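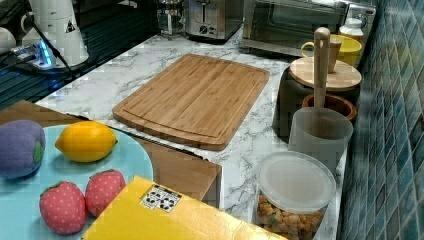
Tekenthorpe Food Workshop
Notebook entry, July
Subject: Water source and the behaviour of plain wheat doughs
Entered by: Yiran Luo
Read by: Wayne Charbonneau

Purpose

To establish whether the difference in crust and crumb reported between loaves made at the Sudport kitchen and loaves made here can be put down to the water. The two kitchens use the same flour, the same yeast and, on paper, the same method. Sudport has complained since the spring of slack dough and a pale crust. Our own loaves have been tight and somewhat dry at the heel. The water at Tekenthorpe is hard and leaves a heavy scale in the kettle. Sudport's is soft.

Materials

Flour: Bustine strong white, all from one sack, lot 307. The sack was opened on the morning of the trial and kept closed between weighings.
Water: four containers. Tekenthorpe tap, drawn after the cold tap had been left to run; Sudport tap, brought over by W.C. in a sealed drum; Tekenthorpe tap, boiled, cooled and poured off the scale; and an equal mixture of the two tap waters.
Yeast and salt: from stock, weighed separately for each batch.

All four waters were left in the same room overnight so as to start at the same temperature. They did not quite manage it. The drum from Sudport is thicker than the others and was slower to warm, and its water had to be corrected by standing the jug in the sink. This is recorded as a fault in the preparation. In future all waters should be moved into matching jugs the evening before.

Method

The doughs are marked A (Tekenthorpe), B (Sudport), C (boiled) and D (mixed). Each was mixed by hand by the same person, rested, and then kneaded in the MacLeod mixer at its lowest speed. The mixer was wiped out between batches. Dough A was mixed first, and it follows that A had the longest first rise if the clock is read from the start of work and not from the end of each knead. I have used the end of each knead throughout. The sheet from the previous trial used the start of work, and the two sets of times must not be compared directly.

Batches went into straight-sided tubs marked with tape at the level of the dough. The rise was read against the tape by both of us without discussion, and the two readings were entered separately. Where they differ, both are given on the loose sheet. 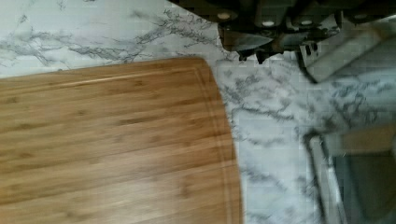 The first rise showed less difference than expected. B was ahead of the others at the early reading and noticeably softer when pressed; it held the mark of a finger where A sprang back. By the later reading the gap between them had narrowed. C and D sat between the two and could not be told apart with confidence by either of us. W.C. placed C slightly ahead. I did not.

Handling was another matter. B stuck to the scraper and to the hands, and needed dusting at the shaping stage, which adds flour that the recipe does not account for. A shaped cleanly. It tore a little when rounded firmly and was given a further short rest before it would close at the seam. D was the most agreeable to work with of the four, although this is a matter of opinion and has been entered under remarks only.

Baking

All loaves were baked on the one shelf, two at a time, A with B and then C with D. The left side of the oven is known to run hotter. The loaves were turned half way through, but the door was open for longer on the second bake while the thermometer was found — it had been put back in the wrong drawer. The crusts of C and D are therefore not a fair comparison with A and B, and I have struck them out of the table.

A and B can be compared. B was paler on top and had spread further at the base. Its crumb was more open towards the crust and a little gummy at the centre on cutting. A was darker and stood higher. Neither would have been refused by a customer.

Observations

1. Water appears to affect handling more than it affects the rate of rise.
2. The pale crust at Sudport has been reproduced here using Sudport water in our oven, so their oven should not be blamed on present evidence.
3. A small reduction in water at Sudport would probably deal with the stickiness. W.C. considers that a change in salt should be tried first. We have not agreed on this.
4. Boiling our own water is of no practical use on a working day.

Further work

Repeat A and B only, with 6 loaves of each, in matching jugs and with the oven door opened once. Sudport to run the same pair on their side, using water sent from here. The drum must be rinsed and left to dry before it goes back.

Remaining flour from lot 307 is on the lower shelf of the dry store with a label across the top. It is reserved for the repeat and is not to be used for the staff lunch.

Note added at 5, after cooling: second slice taken from B. The gummy patch is smaller than it first appeared. The loaf was probably cut too warm. Remark amended on the loose sheet and initialled, Y.L.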